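Deux jours à Retby avec une voiture trop basse pour moi

26/9/22

Je l'avoue tout de suite, je suis entré dans la Danham en trois temps : la jambe droite, une pause, puis le reste avec l'aide de Phong Đoàn qui me poussait sur l'épaule en rigolant. Il a l'habitude. Depuis qu'il a quitté son boulot de motoriste pour monter sa petite écurie d'endurance, il en a vu passer, des journalistes coincés dans un arceau !

La Danham, si vous n'avez pas suivi, c'est ce prototype léger que Plernov assemble au compte-gouttes pour les courses de club. 700 kilos sans pilote, 249 chevaux, une boîte séquentielle qui claque comme une porte de grange. Sur le papier, ça ne fait pas trembler une GT d'usine. Dans le premier droite de Retby, c'est une autre histoire (celui qui se referme juste après la bosse, où j'ai laissé un peu de dignité et pas mal de gomme).

Phong m'avait donné une seule consigne : freiner tard, mais freiner droit. J'ai freiné tôt et de travers. Tête-à-queue, herbe, moteur calé, et sa voix dans la radio, très calme : « Bon. Tu redémarres quand tu veux. » J'ai redémarré. Au bout de neuf tours, j'ai commencé à comprendre ce que l'avant me racontait, et là, franchement, quel régal. La direction n'a aucune assistance, on sent le moindre raccord de bitume jusque dans les coudes, et l'arrière se place au lever de pied avec une douceur que je n'attendais pas du tout d'une auto aussi raide.

Le soir, on a parlé budget dans le stand, assis sur des pneus. C'est le sujet qui fâche. Phong a acheté son châssis en mai, et il lui a fallu tout l'été pour trouver des amortisseurs à sa convenance. Il a fini par les faire régler chez Ó Súilleabháin, un atelier minuscule où l'on attend son tour comme chez le dentiste. Résultat : une auto qui avale les vibreurs au lieu de rebondir dessus, et 300 kilomètres d'essais bouclés sans casser une seule pièce — sauf un rétroviseur, mais ça, c'est moi, en sortant du box.

Le lendemain, piste humide. Je suis resté au chaud derrière le muret avec le chronomètre pendant que Phong tournait en pneus pluie. Il gagnait du temps à chaque passage, surtout dans la partie sinueuse, en évitant soigneusement la trajectoire du sec, toute lustrée par la gomme. Je notais, je grelottais un peu, et je me disais que j'aurais bien voulu savoir faire ça.

Il vise maintenant une saison complète en endurance de club, avec un deuxième pilote qu'il n'a pas encore trouvé. Il m'a regardé en disant ça. J'ai regardé l'herbe du premier droite, et on a parlé d'autre chose. Mais j'ai gardé son numéro, et les gants ! 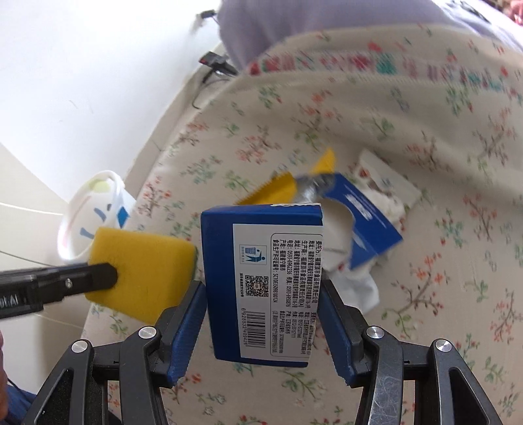 Petite boîte alimentaire en carton bleu, tenue entre deux doigts garnis de bleu.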